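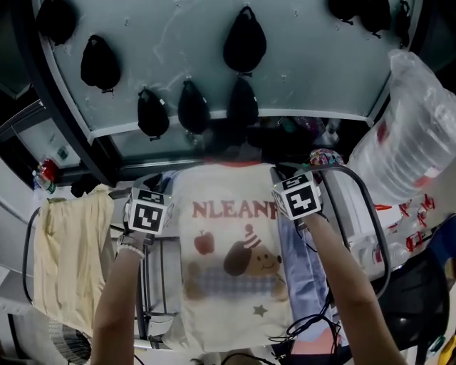

Speaker notes: Drying Clothes Indoors Without Losing Your Living Room
Budora Community Hall, October 5, 2025

(Wait for the chairs to stop scraping. Water within reach. Start slow.)

Good afternoon, everybody, and thank you for giving up part of a Sunday for laundry, of all things. I know some of you have a load waiting at home, and I promise to send you back to it with a few ideas.

I'll start with where I come from on this. I lived for a long time in an apartment in Colletov with no balcony, no dryer and one window that opened about as wide as a paperback. Everything I washed had to dry in the same room where I ate my supper. I made every mistake there is to make, and most of this talk is those mistakes, in the order I made them.

(Slide 1 stays up through the next part. Point to the shirt.)

Look at how the T-shirt is lying. It's spread out over the bars, with the collar at the top edge and the front facing up, so the lettering and the little dog in his party hat are right there to see. For years I threw T-shirts over a single rail, folded at the belly, and then wondered why they had a line across the middle and a damp patch inside the fold. Lay the shirt across several bars and you get air underneath as well as on top. Yes, it takes up more of the rack! I'll come to that.

(Somebody will ask about prints. Answer now, it saves time.)

A printed shirt like this one, with the red letters and the apple, I would keep away from the radiator. Heat can make some prints tacky, and I once peeled half a sailboat off a favorite nightshirt because I was in a hurry. If you iron it afterward, turn it inside out first. The red trim on the collar is worth a thought too. On a pale shirt I like to pull the neck flat with my fingers while it's still damp, just a gentle tug all the way around, so the band doesn't dry wavy.

Now the neighbors on the rack. There's a pale yellow cloth on the left, draped loosely with soft folds running down, and a light blue piece folded over on the right. I do this myself with things I don't mind creasing. Give the good flat space to the clothes you'll wear where people can see you, and let the cloths take the edges. If a fold is going to stay for a while, go back at bedtime and turn the piece over. My rule at home is one turn before bed and one in the morning, and I keep to it even when I don't feel like it.

(Pause. Ask who dries indoors all winter. Let them talk a minute, they enjoy this.)

Placement. Set the rack where you can walk past it on two sides, or you'll never turn anything. Leave a hand's width between it and the wall. Open the window for a short while if the weather is dry, and close the bedroom door if the rack is in the living room, so the damp doesn't wander. A fan helps a great deal. Mine is a small one from a flea market in Urrutia, and I run it low, pointed along the bars so it isn't blasting one sleeve all night.

Spin. If your washer will let you, run a second spin on the heavy things. I tried this in August with 2 bath towels of the same kind, one spun twice and one spun once. I weighed them on my kitchen scale, and the twice-spun towel came out 400 grams lighter. That's water you don't have to breathe! I wouldn't do it to a wool sweater, mind you.

(Skip the next bit if we're running behind.)

Shaking. Give each piece a good snap before it goes on the rack. My grandmother did it on the back step in Flerum and you could hear her from the road. It takes out a surprising number of wrinkles, and I have given up ironing T-shirts altogether on the strength of it.

Taking down. Feel the seams, the underarms and the collar, and if any of those are cool to the touch, leave the thing where it is. Fold straight off the rack, on the nearest table, before you sit down. Once I sit down, the pile is there until Tuesday.

(Questions. Handouts are on the table by the door, 34 copies, so ask couples to share. Remind them the kettle is on and the cups go back on the tray.)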